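**Ticket 231: family pass points went missing, kid is devastated (okay, grumpy)**

**Category:** Points & Rewards
**Status:** Closed
**App:** Firico Family Pass, on my phone and the old tablet

---

**My first message, 9:15 a.m.**

Hi Firico people! So I have a problem and it's kind of a long one, sorry in advance.

We've had the family pass since last fall. There are 4 of us on it (me, my husband, my daughter and my mother-in-law, who only joined for the mini golf). My daughter has been saving points all winter for the spring break Fun Day at Niner, the one where you get golf and the bumper boats and the big basket of fries. It costs 200 points. She made a paper chart. It's on the fridge. There are stickers involved.

Last night the chart hit 200 and we did a little dance in the kitchen, and then I opened the app to book and it says 107. I closed it and opened it again. 107. I handed it to my husband in case he had a magic touch and he got 107 too.

I know what you're thinking, the kid's chart is wrong! I thought that too. But I kept the receipts in the junk drawer (I keep everything in the junk drawer) and I sat down with a cup of coffee and went through them, and her chart is right on the money. She's better at this than I am.

What I tried so far:

- logged out and back in
- deleted the app and put it back on
- turned the phone off, had breakfast, turned it on
- checked the tablet, same number
- looked for an "expired points" page and couldn't find one

Can somebody look at this? We'd like to go while it's still March and she's off school, and I haven't had the heart to tell her yet.

---

**Reply from Svyatoslav Hladun, Firico Support, 10:40 a.m.**

Hello, and thanks for the detailed message. Points don't expire while a pass is active, so we can rule that out. Could you tell me which places you visited since the new year, and whether you scanned the same phone each time? If you can see a "pending" line under your balance, please send that as well.

---

**Me, 11:05 a.m.**

Hi Svyatoslav! No pending line. It just says 107 in the big green circle with the confetti, which feels a bit rude at the moment.

Places, from memory plus the junk drawer:

- **Dolan** (the skating rink). Lots of times. We basically lived there in January.
- **Cundirano**, the pizza buffet out by the highway. We go when I can't face cooking, so, a fair amount.
- **Niner**, once, for indoor golf with Grandma. She won and we're still hearing about it.
- The library puppet show, but I don't think that gives you points? It should!

Same phone each time, I'm pretty sure. It's the only one with a battery that lasts. Well, wait. At Cundirano my daughter likes to do the scanning herself on the tablet, she thinks it's fancy. Same login though!

I'm going to go dig out the rest of the receipts and compare them to the history page, which takes forever to load by the way. Maybe put that on a list somewhere.

---

**Me again, 12:30 p.m.**

Okay, I've done my homework. I stuck all the receipts on the dining table in date order and went down the history page with a pencil. Every single Dolan visit is in there. The Niner visit is in there. The Cundirano ones are mostly not! I see the first couple from last fall and then nothing, like we all quit pizza for the winter. We did not quit pizza.
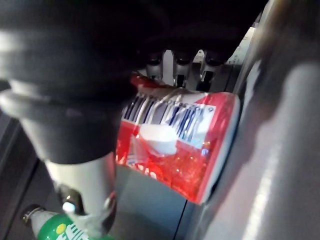 *Red can, tipped on its side.*

So that narrows it down, right? I'd love to know if other families are seeing this. My neighbor has the pass too and hers looks fine, but they only go to Dolan for hockey, so I guess that doesn't tell us a whole lot.

A couple more things I noticed while I was at it:

The missing visits all start after we set up the tablet. I can't swear to the day, but I remember it was right before the holidays, when my mother-in-law came to stay and wanted to look at her pictures on something bigger.

The cashier's little machine beeped and went green every time. I would've said something if it hadn't. We also got the discount on the buffet every time, it's printed on the receipt, so *something* knew who we were.

The name at the top of the app on the phone is mine. On the tablet it just says "Hi there!" with no name. I always figured that was it being friendly.

---

**Svyatoslav Hladun, 1:20 p.m.**

That last detail is very useful. On the tablet, please tap the "Hi there!" greeting, then "Pass details," and let me know which email address is shown. If there's a small arrow next to it, tap that too.

---

**Me, 2:10 p.m.**

Had to wait for the tablet to charge (it was between the couch cushions, don't ask).

So I tapped it and the email is NOT MINE. It's my mother-in-law's! And there was a little arrow, and when I tapped it, there I was underneath as a second profile, with my 107. So this morning when I checked the tablet, I must have been looking at my own profile, and then it flips back to hers whenever you close it? I tried it a few times and yep. Open it up fresh and it goes to her, with no name. She never filled in her name. She said it was none of their business.

Her profile has its own balance and it's got all the pizza in it. Every last slice! I could've cried. I yelled for my daughter and then remembered I hadn't told her there was a problem in the first place, so that took some explaining.

I added the two together on the back of a receipt and it comes out to exactly what the chart says.

Now how do I get them into one pile? I hit "Book" on the Niner Fun Day from my side and it says not enough points, and from Grandma's side it says the same thing. There's a "Gift points" button, but it's gray.

---

**Svyatoslav Hladun, 2:45 p.m.**

Glad we found them. The gift button stays gray until both profiles have a name and a confirmed email. There are two ways to go:

1. Fill in the name on the second profile, confirm the email, and use "Gift points" yourself.
2. I merge the two profiles here. All visits and points move to yours, and your mother-in-law stays on the pass as a guest. I'd need a short message from her email saying that's okay.

The merge can't be undone, so please check with her first.

---

**Me, 3:30 p.m.**

Merge, please! I called her. It was a nearly 4-minute discussion on whether she'd lose her golf score. I told her I'd ask, so I'm asking. Does she lose her golf score? It's the one from Niner, in the "Brags" section.

She also doesn't know how to get into that email anymore. We tried three passwords over the phone and all of them were the name of the same dog. She's going to try on her computer after her show.

---

**Svyatoslav Hladun, 3:50 p.m.**

Scores stay with the person's name, so if she fills in her name before the merge, the score will be kept. No rush on the email. I'll hold the ticket open.

---

**Me, 5:25 p.m.**

She got in! It was the dog's name with a capital letter. She sent you a message, it might be in all caps, she isn't mad, that's just how she types. She also put in her name, under protest, only so she can keep the score.

---

**Svyatoslav Hladun, 5:40 p.m.**

Message received, thank you. The profiles are merged. Please close the app on both devices, open it again, and pull down on the home page to refresh. The balance should read 200.

---

**Me, 6:05 p.m.**

200!!! On the phone AND the tablet, and the tablet says my name now. The confetti came out and everything. My daughter took a picture of it and wants to tape it next to the chart.

I booked the Fun Day and it went through the first time. We got the late morning slot, which is perfect with lunch. The balance went to zero after I booked, and I'm assuming that's normal, but tell me if it isn't!

I'm writing down what fixed it in case somebody else ends up in the same boat:

- Open the app on **every** device you've ever scanned with, and look at the name up top. If it says "Hi there!" with no name, tap it.
- Look for the tiny arrow by the email. It's really tiny, I thought it was a smudge.
- If there are two profiles, your points could be sitting in the other one. Get the names filled in on both before you do anything else.
- If you use the merge, ask the other person first, and ask about golf scores.
- Hang on to your receipts. I'm never cleaning out that drawer.

And two wishes, if you have a box for those. Could the arrow be bigger? And could the cashier's screen show whose profile it's going to? I'd have caught it back before the holidays if it had said Grandma's name when my daughter was paying for buffet pizza.

Thanks a bunch, Svyatoslav, you were really patient with me.

---

**Svyatoslav Hladun, 6:20 p.m.**

Zero after booking is correct. I've passed both suggestions to the app team and linked this ticket. Closing it now, but a reply will open it again. Have a great time at Niner.

---

**Me, 6:35 p.m.**

Quick one, sorry, I know you just closed it! Do the fries count as the lunch, or do we get points for buying lunch on top? My daughter's already started a new chart.

---

**Svyatoslav Hladun, 6:50 p.m.**

The fries are included in the Fun Day, so no points for those. Anything else you buy at the snack counter earns points as usual. Scan before you pay. Closing again.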